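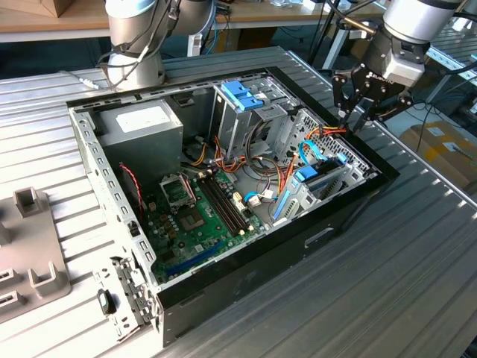 侧放在工作台上的台式机机箱，侧板已取下，主板上的CPU插座空着。

Wutanwood公布台式机拆解与再利用课程Trirko，首期教材同步开放

阅读时间：6分钟
分享 20 评论 2

【Breklow，2019年10月12日】位于Breklow的电子维修与培训机构Wutanwood今日公布台式机拆解与再利用课程Trirko。课程面向成年初学者、职业学校学生和各类机构的设备管理人员，内容从打开侧板开始，一直讲到部件分拣、测试、登记和重新装机。首期教材已同步开放，学校和社区工坊可以免费下载，用于教学。

Trirko的筹备工作始于今年七月。当时Wutanwood从本地学校和办公室接收了202台退役台式机，机型新旧不一，有的只缺一块硬盘，有的已经在储藏室里放了很久。技术人员逐台登记时发现，许多机器的机箱、电源和线缆状况都相当好，真正需要更换的部分往往很小。课程的想法就是在登记桌旁边谈出来的。

“打开一台旧电脑真的很让人兴奋！”Trirko课程负责人Aurelia Zaugg说，“很多学员用了十几年电脑，从来没有看过侧板后面是什么样子。电源在哪里，线从哪里出来，又接到哪里去，看一遍就有了概念。我特别喜欢他们第一次自己找到内存槽的那个时刻。”

课程内容

Trirko共分为六个单元，每个单元对应一组实际操作，学员可以按顺序学习，已有基础的学员也可以只报名后面的单元。

第一单元讲机箱。学员学习断电、放电、放倒机箱和取下侧板，认识不同的卡扣、铰链和螺丝，并把取下来的小零件按位置收好。教材在这里写得很细，连螺丝盒怎么分格都有一页说明，因为后面装回去的时候全靠它。

第二单元讲电源与线缆。旧式台式机里常见成束的彩色电源线，橙、黄、红、黑混在一起，初看很乱。教材按照线的颜色和插头的形状分别讲解，并要求学员在拔下任何一根线之前先拍照、贴标签。数据线单独成一节，重点是SATA接头的方向和拔插时的用力方式。

第三单元讲主板。学员要学会辨认CPU插座、内存槽、扩展槽和芯片组，了解插座固定支架的开合方法，以及为什么空插座需要加盖保护。鼓起或漏液的电容怎样辨认，也放在这一单元。

第四单元讲驱动器架与存储。课程比较了几种常见的硬盘架和光驱架结构，包括带塑料卡扣的免螺丝设计。数据清除是这一单元的必修内容，学员须在讲师确认之后才能进入下一步。

第五单元讲分拣与测试。部件分成可直接使用、待修和送回收三类，每一类都有对应的标签和登记表。第六单元是重新装机，学员用前面分拣出来的部件组装一台能够启动的电脑，安装系统，写好设备卡。

从一张干净的台面开始

课程设在Wutanwood的Riedl工作间。工作间今年夏天重新布置过，照明换新，台面也做了调整，整个机箱可以平放下来，旁边仍有空间摆工具和零件盒。用来放置部件的托盘统一了尺寸，能够直接推进货架，上完一节课不需要再倒腾一遍。

讲师Tassanee Yensuk参与了工作间的布置，也是教材第二和第三单元的作者。她说：“我教课的时候最在意的是顺序。机箱平放，里面朝上，灯从上面打下来，先看，再动手。有些人一上来就想拔线，我会请他们先把手放下，跟着一根线从头走到尾。走完这一遍，后面的速度反而快得多。”

她还提到，教材特意保留了旧机型的例子。“旧机箱结构实在，金属件多，拆装的痕迹清楚，初学者拿来练手非常合适。插槽上的卡扣按下去有什么感觉，推到位又是什么声音，这些都得自己试过才记得住。我自己也是从这样的机器学起来的，到现在看见它们还是觉得亲切！”

小班教学，两人一组

每期课程招收20名学员，两人一组，共用一台练习机。分组的做法来自夏季试讲的经验：一个人操作，另一个人照着清单核对和记录，过一段时间互换。试讲学员反映，做记录的时候学到的东西并不比动手时少，有人还把自己画的接线草图留给了工作间，其中几张经过重绘后收进了教材附录。

Nadja Marti是试讲学员之一，平时在一所学校管理教学设备。她在课程结束后着手整理学校储藏室里的旧主机。“以前一台电脑开不了机，我们就整台换掉，”她说，“现在我会先打开看看，检查内存有没有插好，电源线有没有松。我还给每台机器做了一张卡片，哪一年用的，换过什么，都写在上面。同事们看了也想来学，我们已经报了下一期！”

练习机用完后会恢复到课前状态，供下一组使用。通过测试的整机在第六单元结束后转交给本地的学习室和阅览室，配套的设备卡一并交付，方便接收单位日后维护。暂时装不成整机的部件留在货架上，按型号编入库存，学员维修自己的电脑时可以查询和申领。

开放教材

Trirko首期教材包括讲师手册、学员手册、部件标签模板和登记表，均可自行打印。手册中的步骤以短句写成，配有线图，字号较大，放在工作台边上也看得清楚。Wutanwood欢迎其他工坊按照自己的机型修改内容，并把改动寄回，供后续版本参考。

教材编辑Cosmin Nedelcu介绍，编写期间最花时间的是名称的统一。“同一个零件，有人叫硬盘架，有人叫硬盘笼，还有人就叫铁盒子。我们在书后做了一份对照表，把大家真正会用的叫法都收了进去。校对那几天，工作间里到处贴着小纸条，连电源盒上都有，不过效果真好，读起来顺多了。”

下一版教材计划增加小型机箱和一体机的内容，也会补充风扇清洁与导热材料更换的步骤。相关章节正在编写，完成后先在Riedl工作间试用，再对外发布。

报名与参观

Trirko首期课程即日起接受报名，不要求学员具备电子或计算机基础。工具和防静电腕带由工作间提供，学员也可以带自己的旧台式机前来，经讲师检查后作为练习机使用。带机器来的学员请提前备份数据，并一同带上原有的电源线。

学校和机构可以为员工预订专场，课程时间和单元组合可以商量。希望捐赠退役台式机的单位请先提供机型清单，Wutanwood会安排接收时间。显示器和打印机目前不在接收范围内，键盘和鼠标可以随主机一起送来。

媒体如需参观工作间、旁听课程或采访讲师，请与Wutanwood对外联络负责人Engelbert Wallner联系。教材样章和课程简介可在采访前索取。

关于Wutanwood

Wutanwood是设在Breklow的电子维修与培训机构，开展台式机、显示设备和小型家用电器的维修教学，并为本地学校和社区机构提供设备检修服务。机构的教学资料以开放方式发布，供非营利教学使用。

20次分享 2条评论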